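The Gossip Desk

2022-09-09

The tip came in at nine minutes to lunch, and Yae Higuchi nearly fell off her chair reading it. Lukivau was getting back together!

She read it again to be sure. All four of them, the original lineup, even the drummer who had sworn on live TV that he would rather eat his own sticks. One night in December, at the Fusach, which only holds 503 people. Five hundred and three! Yae had been 17 when they split up, and she had cried so hard on the bus that a stranger gave her half a sandwich.

"Who's the source?" asked her editor, who loved nothing and wore a scarf indoors.

"A hairdresser," said Yae. "She did the singer's roots this morning, and he sang the whole second verse of 'Skavach' with foils in."

"That's a man singing in a salon."

"He only sings that one with the band. He told Yagi magazine so, page 2, I still have it somewhere."

So she called the Fusach, and a very tired voice said they had no comment, and then (oh, it was wonderful) somebody behind the tired voice started playing the bass line. You couldn't mistake it. Yae had learned it on a borrowed guitar with two strings missing, and she hummed along right into the phone until the voice sighed and said, "Fine. You didn't hear it from me."

She typed the headline standing up. Her editor took out both exclamation points, and she put one back when he went to get coffee.

Then she called her sister, who picked up already screaming.

Comments (17) | Shares (503)

More short fiction
The Understudy's Wig
Red Carpet, Wet Shoes
Two Seats Behind the Star
Encore for Aunt Mimi
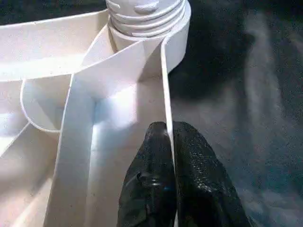

White plastic with a threaded neck, seen up close.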